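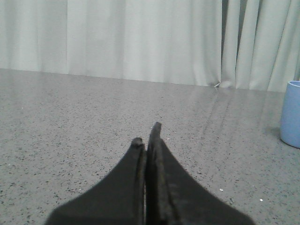

Why do so many kitchen counters have speckles?
Some counters are cut from a rock called granite, which is speckled all by itself, and many others are made in factories to look like that rock or like a floor material called terrazzo.

People say a lot of things about speckled counters. They say speckled means stone. They say stone never scratches. They say a speckled counter stays cleaner than a plain one. You should be a bit suspicious of all three, and this page will help you check.

Where real speckles come from

Granite starts as melted rock deep underground. It cools very slowly, and as it cools, different minerals grow into crystals. Each crystal is a speck. The glassy gray ones are usually quartz. The white or pink ones are usually feldspar. The small dark ones are often mica, and mica can sparkle when you tip your head from side to side.

Since the crystals grew all through the rock, the speckles go all the way down. Saw a block of granite in half and you will find more speckles in the middle.

Terrazzo is different. Somebody makes it. They mix chips of stone or glass into cement or a strong glue called resin, let it set hard, and then grind the top until it is flat and smooth. The chips you see are slices of the pieces that were mixed in.

Where the other speckles come from

A printer, sometimes. Laminate counters have a sheet of patterned paper sealed under clear, tough plastic, and the whole thing is glued onto a board. The pattern may be a photograph of granite or a drawing of something nobody ever dug up. Other counters are made of crushed stone held together with resin, or of solid plastic with colored bits stirred through it.

Can you tell which is which by looking? Many grown-ups think so. I have my doubts. Take the counter at the top of this page. It is gray, with lots of tiny dark flecks and a paler one now and then, and it has a slight shine. That could be granite. It could be terrazzo. It could be a good copy of one of them. A photo won't settle it.

Names won't settle it either. The Jiltier home store in Mallau sells a pattern called Dendari Granite, and if you read the back of the sample you find the words "printed laminate." The sample number is 1415, if you ever want to look for it. Nothing on the front is exactly a lie. Granite is just the name of the color.

Better ways to check

Look at the edge. On real stone, a speck on top may carry on down the side. On laminate, you may see a thin dark line where the top sheet stops.

Look for repeats. Find one odd-shaped speck and see if its twin turns up farther along. Rock doesn't repeat itself. A printed pattern does.

Touch it. Stone often feels cool, even in June. Be careful with this one, though, as tile and metal feel cool too. A cool counter is a clue and that is all it is.

Please don't test it by scratching.

Do speckles keep a counter clean?

No. What they do is make dirt hard to see. A toast crumb on a plain white counter stands out. The same crumb on gray speckles looks like one more speck. Look again at the photo and you can find a few small bits lying on the surface, but you have to slow down to spot them.

Try it for yourself. You need a speckled surface, a plain one, some pepper and a friend.

1. Ask your friend to count out 18 specks of ground pepper on the plain surface while you look away.
2. Turn around and see how many you can find in 26 seconds.
3. Do the same on the speckled surface.
4. Swap places, so you are not just testing one pair of eyes.

Write down both numbers before you decide what happened. If you find the same number each time, that is a result too, and you are allowed to tell me I'm wrong.

Now try crouching until your eyes are level with the counter and look across it toward a window or a lamp. Crumbs stick up and speckles don't, so the crumbs show against the shine. Then wipe up the pepper. All of it, on both surfaces.

Words to know

Mineral: a natural solid that rocks are made of.
Resin: a sticky liquid that sets hard.
Laminate: thin layers pressed together.

From the Shek Page of Doubtful Things, 28 Mar 2019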